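Tips for keeping a phone fit for long runner games, from someone who doubts most of them.

**Skip the "booster" apps.** Firka promises smoother swiping in any endless runner. I gave it two weeks and my scores didn't budge, though the adverts certainly arrived.

**Clear space first.** Leave over 400 MB free before an update. Deleting old screenshots is dull but costs nothing.

**Wipe the screen.** A soft, barely damp cloth will do. Bindmont sells a spray for this and I can't see what it adds.

**Turn brightness down to 50 per cent.** The phone stays cooler in your hand. Ignore anyone who says it sharpens your reactions.

**Don't charge to 100 while playing.** Unplug, play, then plug in again.

**Keep the bits together.** Cables, stand and cloth belong in one drawer. Cut foam looks smart, but I'd want to know my next phone will fit before buying any.
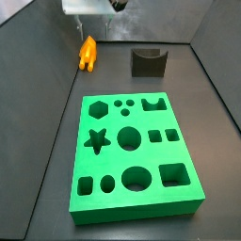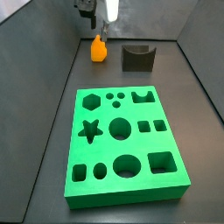

*Green foam trays with shaped cut-outs.*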